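Pernska's folding software gets a slower, steadier second look

By the Lovon newsroom
October

Folding the laundry is one of those chores most of us can do while half watching television, and the small software team at Pernska has spent much of the past year finding out just how much thinking goes into it. This month the team released a new version of Stunusum, its planning software for two-handed work with soft things, and it is free to download for anyone who would like to try it at home or in the lab.

The earlier version planned a whole fold from a single look at the garment and then carried it out from start to finish, which was fine for a tea towel and much less fine for a shirt with a collar, a pocket and a mind of its own. The new one works in short stretches. It looks, picks a place for each of the 2 grippers to take hold, moves a little way, and then looks again before deciding on anything more. If a corner has slipped in the meantime, the plan is simply drawn up afresh from wherever the cloth has ended up.

To learn where good holding places are, Stunusum studies recordings of people handling clothes with grippers in their own hands, in ordinary bedrooms with ordinary bedding. The latest set holds 727 recordings, and the team was keen to have plenty of awkward pieces among them — trims, pockets, layers that cling together, patterned blankets that make it hard to tell where the garment stops and the bed begins.

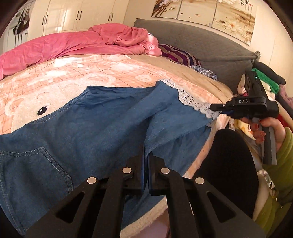
What changes for users

People who already run Stunusum will find that their old settings carry over, though the team kindly suggests keeping a copy just in case. Planning now takes nearly 20 percent longer per fold on the same computer, a price the developers say they were happy to pay for fewer dropped edges. There is also a new viewer that lets you step back through a finished run and see which spots the software considered before it chose, and early testers seem to have become very fond of it.

The perception part, called Guo, can be installed separately by groups who have a planner of their own and only want help finding edges and overlaps. It comes with 4 worked projects, and the written guide has been gone over from top to bottom, with a much longer chapter on calibration than before. Fitted sheets are not supported yet, but the developers hope to get to them in the next release.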